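ok so 1,005 miles on the bike since August and my knees finally have something to say about it. thread

mostly it's the hills out past Undum. 800 feet up, no shoulder, trucks. love it, hate it

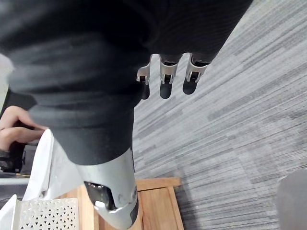

anyway the saddle. dropped it a hair before the last ride and that was teh wrong way. front of the knee got worse. raised it back up, then a bit more. better so far

also swapped the old pedals for a pair off a guy in Baumgart. stiff as anything. my left foot still won't clip in at lights

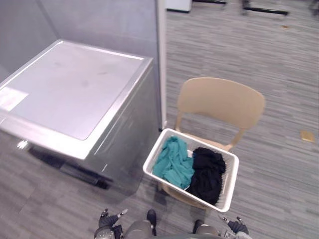

Am I still doing the 100 miler?
Signed up, paid, so I'm riding it. Slow if I have to.

plan is short rides, easy gears, no hero stuff on the climbs. eating more too, I bonked hard outside Vestano last time and sat on a curb eating dry crackers 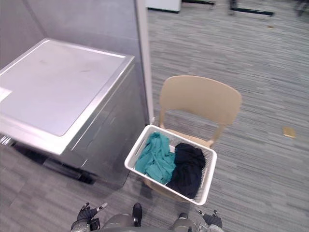
Henrike Sperling replied that I should get my cleats looked at before touching the saddle again, hers were turned in too far and it wrecked a whole season

ok fair. cleats tomorow, then the flat loop if it doesnt rain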